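2025/11/03

朝から風が強く、洗濯物は中に干した。連休なので遅くまで寝るつもりだったが、七時に目が覚めてしまい、仕方なく起きて味噌汁を作った。豆腐を切らしていたので具は玉ねぎとわかめだけ。

午前中は家計簿をつけた。先月の電気代が八月より安くなっているのはいいとして、食費が思ったより減っていない。レシートを見直すと、駅前のパン屋Clamelで使った額が目立つ。一回ごとは大したことがないのに、くるみパンと食パンを買うついでに毎回なにか足している。283円のスコーンがいけない。来月は買うものを決めてから店に入ることにする。

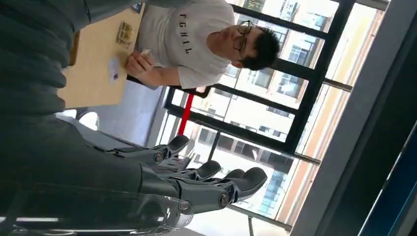 昼は残りのカレーをうどんにかけて食べた。つゆで伸ばしすぎて味が薄くなり、醤油を足したら今度はしょっぱくなった。次からはつゆを先に温めて、カレーを後で少しずつ入れる。

午後は図書館へ本を返しに行った。返却期限は過ぎていない。借りていたのはNazar Kushnirの旅行記で、山あいの町Colladoに冬のあいだ住んだときの話だった。前半は宿の暖房が壊れている話ばかり続いて進まなかったが、後半、市場で豆の煮方を習うあたりから面白くなった。豆を水に浸す時間について三ページも書いてある。著者の家のやり方と町のやり方が違っていて、どちらも譲らない。結局、最後まで両方の鍋が台所に並んでいる。続きの巻も棚にあるか見たが、貸出中だったので予約を入れた。予約は自分の前に2人。年内に回ってくるかは微妙なところだ。

代わりに編み物の本を一冊借りた。去年途中でやめたマフラーが押し入れに入ったままなので、今年は終わらせたい。毛糸はZolarachの紺で、残りが足りるかどうかわからない。帰ってから押し入れを開けて出してみたら、編み目をどこかで一つ落としていて、13段ほどいた。ほどいた糸は縮れていて、そのまま編むと目がそろわない。湯気を当てて伸ばすと本に書いてあったので、やかんで湯を沸かしてやってみた。きれいになったが、手が熱い。夕方までかかって、もとの長さまでは戻らなかった。 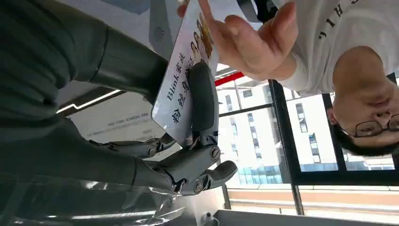 ロボットの手と、「Blink家族 粉丝身份证」のカード。

五時を過ぎるともう暗い。買い物に出るのが面倒になり、夕飯は冷凍のぎょうざにした。フライパンを新しくしてから羽根がうまくつかない。火が強いのか、水が多いのか。今日は水を減らしてみたところ、半分は皮が底に貼りついた。味は同じなので全部食べた。

夜、母から電話があった。庭の柿がよくとれたので送るとのこと。去年は箱いっぱいに来て食べきれず、最後は干して少し失敗したので、今年は少なめにと頼んだ。母は「わかった」と言ったが、たぶん去年と同じ箱で来ると思う。膝の具合を聞いたら、階段はまだつらいが買い物は歩いて行っているそうだ。年末に帰る日を聞かれたので、切符を取ってから連絡すると答えた。

風呂のあと、マフラーをもう四段。明日は燃えるごみ、忘れずに出す。豆腐も買う。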